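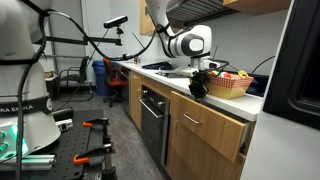
Wekesa Okoth thinks the two-day soak was too long and that the drift in the second series comes from the jar, with the meter blameless. He would like the Kullus batch repeated at one day before anything is written up. I have put his note first because it changes how the rest should be read. My own view is further down.

Oct 19, 2019

Subject: hardness and staining of tap water through the three filter jugs, continued from the previous book. Jugs are Ratura, Clavura and Cabral. Kullus is the loose resin, bought by the kilo and packed by us into the plain column.

Water. Cold tap, run for five minutes before drawing. Collected in the 10-litre carboy, stirred, left to stand with the cap loose until it matched the room. Everything below comes from that one carboy except the last blank, which came from the tap direct when the carboy ran out. I should have drawn a second carboy at the start.

Conductivity of the feed: 1174 microsiemens per cm. That is high for this supply. Checked against the standard before and after; the standard read correctly both times. Rinsed the probe three times and repeated, same figure to the last digit. I accept it.

Titration for total hardness, EDTA, usual buffer, usual indicator. Feed came out at 300 mg/l as calcium carbonate on the first run. Second run the same within the error of the burette. The end point was slow to clear from purple to blue, and I suspect the indicator, which has been open since the spring. New bottle to be opened for the next session and the date written on the label.

Ratura. Cartridge conditioned per the leaflet, first two fills thrown away. Third fill tested. Hardness well down, taste flat. Flow was slow at first and then settled. The lid on this one does not seat properly and some unfiltered water gets past the hopper if it is poured quickly, so I poured slowly and kept the level below the rim. Anyone repeating this should do the same or the result will look worse than the cartridge deserves.

Clavura. Same procedure. The cartridge shed black fines into the first three fills, so I threw away one more than the leaflet asks. Hardness reduced, though by less than Ratura. The pH fell noticeably. This fits a weak acid resin in the hydrogen form and is not a fault as such, but it matters for the tea test because the colour of the brew follows the pH.

Cabral. Conditioned, two fills thrown away, third tested. Almost no change in hardness. I took the cartridge out and found the seal folded under on one side. Reseated it and ran again. Better, but still the weakest of the set. Result from the folded seal is struck out in the table and kept legible.

Kullus column. Packed wet to avoid channels, tapped down, topped with glass wool. Bed volume by displacement. Ran slowly by gravity, discarded the first 1000 ml, then collected. Hardness below what I can titrate with any confidence at this strength. Conductivity barely moved, as expected from a sodium exchange: the calcium goes, sodium takes its place, and the meter cannot tell the difference. Mutua Kombo asked why we bother with the meter at all for this one. Mostly to confirm that the resin is in the form the supplier says. It is.

Staining test. White glazed tiles, one per water, tea made at the same strength and poured while hot, left to dry on the tile, wiped once with a damp cloth, no detergent. Scored by eye against the grey card.

Feed: heavy ring, brown film over the whole patch. Does not wipe off.
Ratura: thin ring, no film.
Clavura: no ring, slight tint in the middle.
Cabral (reseated): ring and a patchy film.
Kullus: clean after one wipe.

The film is what people complain about, and it tracks hardness better than it tracks anything else we measure. Clavura is the exception. It sits above Ratura for hardness and below it for staining. Lower bicarbonate would explain that, and alkalinity is the obvious thing to measure next. We have the acid for it. The methyl orange is nearly finished; bromocresol green would do.

On the soak. The second series was left standing in the jars for two days before titration and the numbers rose slightly with each jar opened. Wekesa puts this down to the soda-glass jars giving something back to the water. I think evaporation is more likely, given that the lids were only resting on them. The two explanations are easy to separate: weigh the jars at the start and the end. If the mass has not changed, he is right. I will also run one set in polythene bottles alongside. Until that is done the second series is marked doubtful and only the first is to be quoted.

Errors so far. Burette reading, small. Pipette, small. Indicator end point, probably the largest, and it leans the same way every time because I tend to overshoot when the change is slow. Tile scoring is one person's judgement. Mutua scored the same tiles without the labels and agreed on the order, but put Cabral closer to the feed than I did.

Cartridge life. Not tested. The leaflets give a figure in weeks, which is no use without a volume and a feed hardness. With our water I would expect about 2 weeks of normal use before the weak acid types drop off. That is a guess from the bed size and should not be repeated as a result.

To do:
Open new indicator and date it.
Alkalinity on all five waters.
Weigh jars, repeat one-day and two-day standing, glass and polythene.
Kullus again at one day, as Wekesa asks.
Regenerate the column with brine, rinse until the chloride is back to that of the feed.
Buy a Cabral cartridge from another shop in case the seal was a one-off.
Second carboy.

Next entry in November, once the bottles are in. Burette left filled with distilled water and capped. Please do not empty it.

Contact: Mutua Kombo, water bench | Copyright 2019, notebook pages may be copied for internal use | Back to top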